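Prorkmont adds two-arm bench cell to rental line

26 August 2021

Prorkmont has opened orders for the Velow, a tabletop workcell with two rail-mounted arms, sold as a kit or rented by the month. The company lists the kit for research labs and small packing operations that handle light retail goods.

Each arm is rated for a payload of 105 grams at full reach. The rail, base mounts and control boards ship preassembled, and setup takes 8 hours according to the installation guide. Monthly rental is $2000, with a deposit of $3000. Software is licensed separately from Flamel.

Product manager Francine Chan said the wall panels and storage fittings can be swapped without recalibrating the arms. "The shelf, the rack and the basket are all user parts," she said. "Customers change them more than anything else."
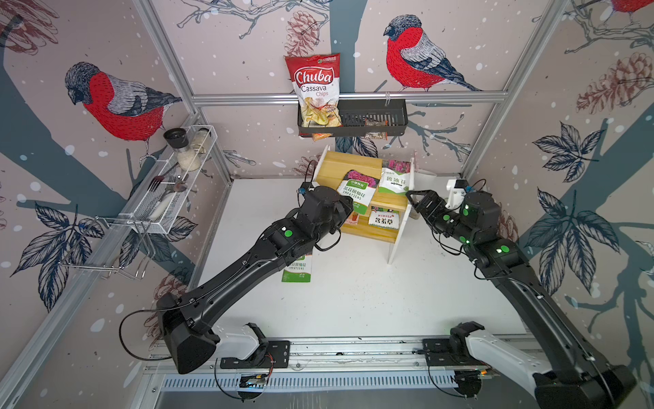
The Velow cell with seed packets on a two-tier shelf between the grippers.

A wrist camera bracket is included. Parveen Pathirana of the distributor Weerasinghe said replacement gripper fingers will be stocked from April.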